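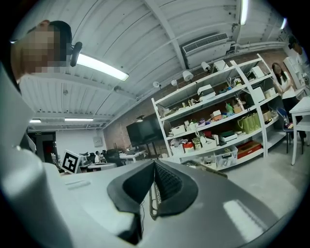

COLLADMONT, February

The pitch goes like this. You build a pair of hand-held grippers in a shared workshop, pick things up with them all evening, and a robot learns to do your chores from the recordings. Emilian Zamfir gave me this pitch twice before I had my coat off, and I wrote it down both times with a question mark after it.

Zamfir rents a bench at Tinimis, a members' workshop with a brick wall at one end and a metal roof that I would not want to sit under in a hailstorm. He and Yaryna Yurchenko have been building their grippers since the fall. They call the design Vostar. The body is fat and rounded, white and gray, and the fingers end in black rubber pads with ribs on the inside faces. The pads are the part Yurchenko is proud of. Her first ones were smooth, and she has a drawer full of them.

The bill so far for a working pair is $830, which Zamfir calls cheap. It is cheap next to an industrial arm. Next to a pair of hands it looks like a lot, and there is no arm yet. When I asked when there would be one, he said they were "talking to people."

What they do have is a table and a great deal of patience. A session lasts 15 minutes, and Yurchenko says they throw out any recording where the tags go missing for too long. Each gripper carries a white cube with black patterned markers on it, so software can work out where the tool is. Turn your wrist the wrong way and the markers face the floor. I did this constantly.

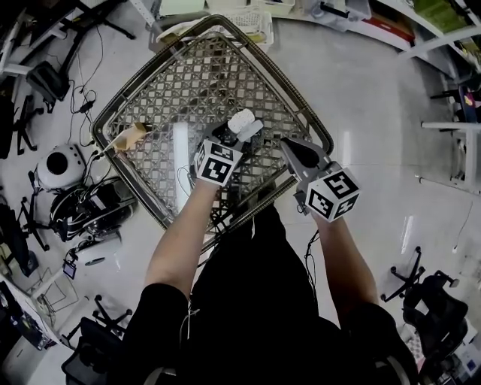

WORKSHOPS & TOOLS

The table has a clear glass top over a woven lattice, a choice I questioned. Glass throws glare and the weave makes a busy background. Yurchenko's answer was that real homes have ugly tables too – fair enough, though I noticed she didn't say it helped.

Picking up something soft and crumpled is harder than it looks. With one gripper you can get hold of it. Then you want the second to do something useful, and it mostly hovers. I managed to drop a small cardboard box 5 times before Rostyslav Boiko, who wrote the tracking code, suggested I slow down. I had thought I was being slow.

Boiko is the least excited of the three and the one I'd trust with my money. He told me the left and right recordings used to drift apart, and that they lost most of a month to a bad cable. He doesn't expect a robot to clear a kitchen table from this. He would be happy if it could move one kind of box from one side to the other, 10 tries out of 10.

That is a much smaller promise than the one I heard at the door, and I think the project would be better off leading with it. The hardware is decent. The pads grip, the handles suit a big hand (mine ached, and Zoia Kushnir, who has smaller hands than I do, has asked for a shorter trigger). Whether a machine can learn anything from my clumsy quarter hour is a question they can't answer until there's a machine to ask.

Zamfir wants to release the plans this summer. Boiko wants to fix the cable first.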